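6月11日 星期二

早上六点多醒的,雨下了一夜,窗台上积了水。擦了窗台,煮了面,吃完看邮件。Motaung那边昨天夜里把第二轮试用的反馈发过来了,附件是一份表格和一份扫描件,扫描件歪着,有两页是倒的。我在手机上看不清,到公司才打开细看。

先记一下这件事到哪一步了,免得过几个月自己也对不上。Motaung山地救援队要换一批车载和手持的平板,合同数量83台,我们Sevau报的是Undia这个型号。去年10月递的标书,开春定下来是我们和Gistetti两家进试用,各拿样机给他们的人用。合同分三期交货,第一期数量最少,验收也最严。质保他们要求三年,含电池。电池含在里面这一条我一直不太愿意,报价的时候争过,没争下来。

反馈表里大部分是好的。屏幕亮度没有意见,户外地图加载没有意见,重量有一个人说偏重,另一个人说刚好。问题出在手套上。他们的人冬季戴的是厚手套,夏天在碎石坡上也戴薄的防割手套,我们只按薄手套调过触控灵敏度。试用样机里有六台报了“点不中”,其中几台同时还报了“没点自己动”。这两个毛病是连着的,灵敏度往上一调,雨水就会被当成手指。

上午开会。硬件那边说面板没有问题,软件那边说驱动参数是面板厂给的。这种话每个项目都要听一遍,我也说过。会上定的是下午先把样机拿到淋水台上复现,复现出来再说归谁。老贺问能不能让客户在设置里自己切“手套模式”和“雨天模式”,我说可以做,但标书里写的是“戴手套及雨中可正常操作”,没有写需要切换。真要较这个字,我们是站不住的。老贺说那就做成自动切换。做自动切换要用到环境光和加速度的数据,还要判断屏上的水,时间不够。最后记在会议纪要里的写法是“优先手动,评估自动”。

会后我把标书技术部分又从头读了一遍。当初这一章是我写的,有几句现在看写得太满。“在各类气候条件下”这种话,写的时候图省事,现在每一个字都要拿样机去兑现。下次写应该直接写温度区间、写手套厚度、写雨量,写得难看一点没有关系。我在自己的文件夹里新建了一个文档,把这次写错的句子都抄进去,旁边写上应该怎么写。抄了一页多。

中午在楼下吃的盖饭,茄子的。下雨人少,不用等位。回来的时候在门口碰到采购的小段,她说面板厂下个月要涨价,通知还没正式发,口头先说了。我问涨多少,她说还在谈。如果涨在第二期交货之前,这单的利润就很薄了。合同是固定价,没有调价条款。这一条当时法务提醒过,我们急着签,没有坚持。

下午去实验室。淋水台的喷头有一个堵了,小纪拿针通了半天。通好以后先试不戴手套的,水量调到最小,一切正常;中等水量开始有零星误触,地图会自己放大。再戴上他们寄来的那副厚手套,指尖部分有一层胶,胶已经磨得发亮。不淋水的时候,点十几次能有一两次没反应,按住拖动会断。淋着水戴手套,基本没法输入文字,只能点大按钮。问题复现了,和反馈表上写的一致。

小纪把驱动里的阈值改低一档,手套好了,水就不行;改回去,水好了,手套又不行。他又试了一个办法,只在屏幕下方那一条大按钮区域把灵敏度提高,其他区域不动。这样地图不会乱跳,按钮也能点到。缺点是输入框不在那个区域。我问能不能在弹出键盘的时候把那块区域一起提高,他说可以试,要明天。

我觉得这条路是对的。救援队的人在雨里用平板,做的事情不多:看位置、标点、报状态、呼叫。能把这些都放到下面那条大按钮里,文字输入可以晚一点,回到车上再做。不过这要改他们用的那个调度软件的界面,软件不是我们的,是他们自己请人做的。得去问。

四点和Ingeborg Sutter通电话。她是Motaung那边负责验收的,话不多,每次都先问今天要解决什么,然后一条一条过。我把复现的情况如实说了,没有绕。她问什么时候能有新的固件,我说这周内先给一个测试版,只改按钮区域。她说测试版可以收,但不算正式整改,正式整改要有书面报告,写清楚原因、改动和试验条件。我说好。

然后我问调度软件的界面能不能调整,把常用功能放到屏幕下方。她没有马上答应,说这要问软件那边,还要问一线的人愿不愿意改习惯。她说队里有人用旧设备用了很多年,按钮在左边就是在左边,换到下面,夜里会点错。这一点我没有想到。我原来只想着点得中点不中,没想过他们是凭记忆在点。她建议我们做成左侧和下方都可以选,灵敏度高的区域跟着按钮走。我记下来了,回头问小纪,小纪说从驱动的角度看,在哪一侧都一样。那就做成可选的。

她还提了一件标书以外的事。车载支架的锁扣,颠簸以后会松,有人拿橡皮筋绑着用。支架是我们配的,但是外购件,说明书上连厂家都没写。我说我去查。挂了电话去仓库翻,找到同一批的支架,锁扣里的弹簧确实软,用手晃一阵就有间隙。让小段去问供应商有没有硬一点的弹簧。这个东西很便宜,可是平板从支架上掉下来,别人只会说平板不行。

Gistetti那边试用得怎么样,她一个字没提,我也没问。老贺总让我打听,我觉得没有必要。打听来了又能怎么样,他们的机器我见过,壳子比我们厚,电池可以在外面换,这是他们的强项。我们屏幕好,系统启动快。手套这一项他们过没过,不影响我们要不要改。

五点多写整改报告的提纲。原因这一节最难写。写“面板参数与使用条件不匹配”,意思是对的,但看的人会问,那你们选型的时候为什么不按使用条件去试。照实说,选型的时候手上只有薄手套,厚手套是试用开始以后他们才寄来的,而标书附件里列了手套的型号,我们没有去买一副。我犹豫了一会儿,还是按实际写了:投标阶段未按附件所列手套型号进行试验。老贺看了说这句能不能软一点。我说Sutter手里有附件,她翻一下就知道。他没再说什么,让我在后面加上一句以后的做法。加了,以后凡是附件里点名的穿戴物品,投标前必须买来试。

试验条件那一节我打算附上淋水台的水量记录和手套的照片,磨过的和新的各一张。新的那副还没有,下单了,后天到。

晚上没有加班。雨小了,走路回去的,路上买了青菜和豆腐。家里那台旧平板还是Undia上一代的工程样机,外壳裂过一道,一直当菜谱用。切菜的时候手是湿的,点屏幕翻页,翻过了头,又翻回来,翻了好几遍。用了这么久一直是这样,我从来没有把它当成一个问题报上去过。想到这里就把菜放下,在本子上写了一笔:厨房也算淋水环境。大概没什么用,先写着。

给妈打了电话,她说膝盖好些了,药还有。又说家里的燃气表换了新的,可以在手机上看读数,她看不懂,让我放假回去教她。我说好。她问我最近忙什么,我说给人修屏幕。她说你不是做电脑的吗。我说差不多。

睡前把明天的事列一下。上午跟小纪试弹出键盘时的区域切换,试完不管成不成都要留记录。问小段弹簧的事和面板涨价的正式通知。给Sutter发一封邮件,把今天电话里说的内容写成文字,请她确认,尤其是“测试版不算正式整改”这一句,要双方理解一样。找法务问第二期能不能补一个调价的附件,多半不行,问一下。还有牙医,约的是这个月,具体哪天忘了,要翻短信。

会议室的投影仪今天又发蓝,报修单我交过了,没有人来。喷头堵的那个也该换,不能每次拿针通。

补一笔关于电池的。反馈表最后一页有一行手写的字,扫描得很淡,我放大了才看出来,写的是夜间待机掉电偏快。没有写是哪一台,也没有写温度。表格正文里没有这一条,Sutter在电话里也没提,可能是某个队员自己加上去的。既然看见了就不能当没看见,三年质保含电池,这件事拖到后面更麻烦。明天邮件里一并问一下,请他们把那台的编号告诉我,能寄回来最好。

十一点关灯。

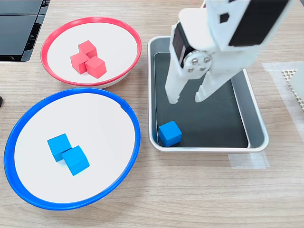

桌面上的盘子,里面放着红色方块。

评论

山脚下的阿杜
我们站里用的也是这种三防平板,冬天戴手套根本没法打字,后来都是摘一只手套再点,手冻得够呛。能把大按钮那块单独调高已经很实用了。

lin_qiao
支架弹簧那段深有体会。我们车上的支架也是用扎带捆的,机器本身倒没坏过。

半夜抄表
投标前买一副手套才多少钱,十个项目九个省在这种地方。报告里照实写是对的。

作者回复 半夜抄表
是,已经写进流程了。新手套到了,比旧的还厚一点,得重新测。

旧书摊主
电池那条后来有下文吗?夜间待机掉电,先查一下定位是不是一直在后台跑。

作者回复 旧书摊主
还在等编号。定位这个我让同事看一下,谢谢。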